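Let's have some house rules for the grippers
By Kirsty Farquharson
June

I've been asked to keep this one short and polite, so I'll try for short.

My argument is that anyone collecting hand-held gripper recordings in real homes ought to work to a written set of rules, and that the rules ought to be boring, printed, and the same from one house to the next. At the moment they aren't. I've worked on three of these projects now, two in Skurnside and one over in Tilton, and each one handed me a different idea of what "done properly" meant. One had a nineteen-page manual that nobody on the crew had opened. One had a group chat. The Tilton one had Madalena Correia, who kept the whole thing in her head and answered her phone at all hours, and I'm sorry to say hers was the best of the three.

You can't photocopy Madalena, though. When she went off on leave we had new people starting, and within a fortnight half of them were closing the fingers before they'd lined up with the object and the other half were hovering over it like a wasp over jam. Both lots thought they were doing what she'd told them.

So what would I write down? I'd start with the objects, as that's where the rows begin. Everyone wants to practise on mugs. Mugs are lovely, they stand up, they've got a handle, and if you drop one on a carpet you say sorry and carry on. But people's homes are full of small, fiddly, shiny things, and if we want machines that can cope with a home then somebody has to do the fiddly things too, and do them to a standard. My rule would be that the owner says yes to each object by name before it gets touched. A general yes at the front door doesn't cover your gran's brooch.

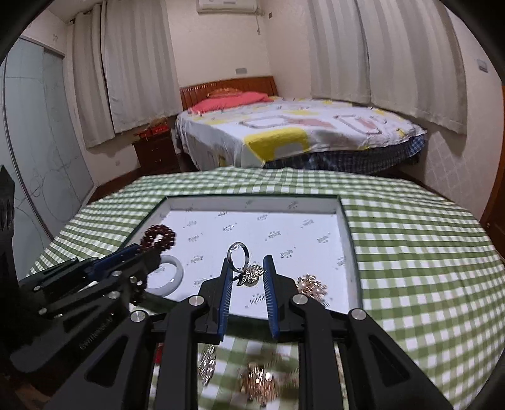 Then there's what counts as a clean go. I'd have the pads meet the object once, lift it clear, put it down where you meant to, and let go without a shove. If you fumble, you keep recording and mark it as a fumble. I feel strongly about this one! The Prustance guidelines (a decent enough document, if you can get past the font) tell you to bin any attempt with a second grab in it, and I think that's daft. Out of 609 attempts on my last Skurnside job we threw away a great heap on that rule alone, and plenty of them had a perfectly good recovery in them. A thing slips, you adjust, you get it. Most of us live our whole lives that way. I'd want that kept, with an honest label on it.

Two hands need their own page. The usual advice is "use the second gripper as needed", and I've seen that turn into one hand doing all the work and the other drifting about getting in the way. Decide before you start which hand is holding and which is moving. Say it out loud if it helps, I do.

And soft surfaces - can we please talk about beds? A tray on a table stays where it is. Put the same tray on a mattress and it tips a bit every time somebody leans, and then you're chasing the contents. I wouldn't ban it, people do sort their bits and bobs out on the bed, me included. I'd just want it written in the notes as a soft surface, so that whoever's working with the recordings later doesn't spend a morning wondering why the world wobbles.

I had a long back-and-forth over all this with a chap from Kiiskinen who thinks rules make people stiff. His view is that if you tell someone exactly how to pick up an earring, they'll do it in a way no human being ever has. He's got a point, and I've watched it happen. But I'd still sooner loosen up a nervous person who knows the rules than untangle a week's work from a relaxed one who's making them up.

How long should it be, this rulebook? I'd say 2 sides of paper, big print, something you can stick on a fridge. Sessions capped at 8 objects, then a cup of tea. Hands get tired well before people admit it, and it shows in the grip.

Madalena has read all this and disagrees with me on the tea. She'd have it after six.

Contact the editor | © Skurnside Workbench | Back to top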